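Endlich Kalk an der Wand!

Seit April rede ich von nichts anderem, meine Freunde können es bestätigen: Ich wollte im Flur keine Dispersionsfarbe mehr, ich wollte Kalkputz. Letzte Woche war es dann so weit, und ich bin restlos begeistert. 19 Quadratmeter, zwei Lagen, alles von Hand aufgezogen.

Den Anstoß gab Lurdes Antunes, bei der ich in Faltville einen Kurs gemacht habe. Sieben Stunden lang nur Kelle, Glättbrett und dieses herrliche Geräusch, wenn der Putz anzieht – ich war abends fix und fertig und wollte sofort weitermachen.
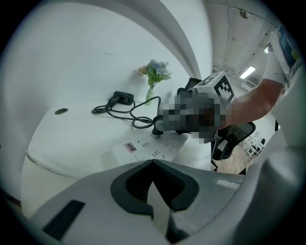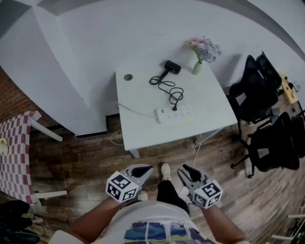
Zum Material: Ich habe den feinen Putz von Trirotau genommen, Farbton Clurkia, ein warmes Grau mit einem Hauch Grün. Mit Grundierung und Werkzeug kam ich auf 586 Euro. Billig ist das nicht, aber die Tiefe bekommt man mit keiner Rolle hin! Morgens wirkt die Fläche fast silbrig, gegen Abend eher wie Salbei.

Mein größter Fehler war die Ecke neben der Haustür. Da habe ich zu früh geglättet und mir lauter kleine Blasen eingefangen. Huw Watkins (mein Nachbar, gelernter Stuckateur) hat mir geraten, den Untergrund besser vorzunässen und dann einfach länger zu warten. Beim zweiten Versuch lief es wie Butter.

Als Nächstes kommt das Schlafzimmer dran – vielleicht sogar mit Seife poliert, da lese ich mich gerade ein.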